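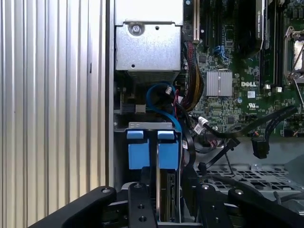
Students in the robotics club at Clandthorpe College will show their computer-dismantling project, Nellari, at an open afternoon in October. The club has 17 members and is teaching a robot arm to work inside old Dell desktops – cables and drive carriers first, memory later. Norier has given 63 retired machines to the project.

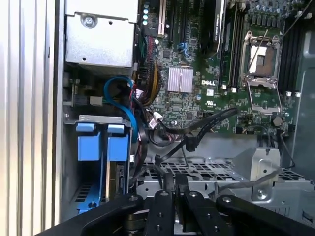 Pinto said the cables had taken up most of the club's time so far, and that screws were easy by comparison. Doors open at 2pm in the main workshop. Entry is free, with room for 84 visitors.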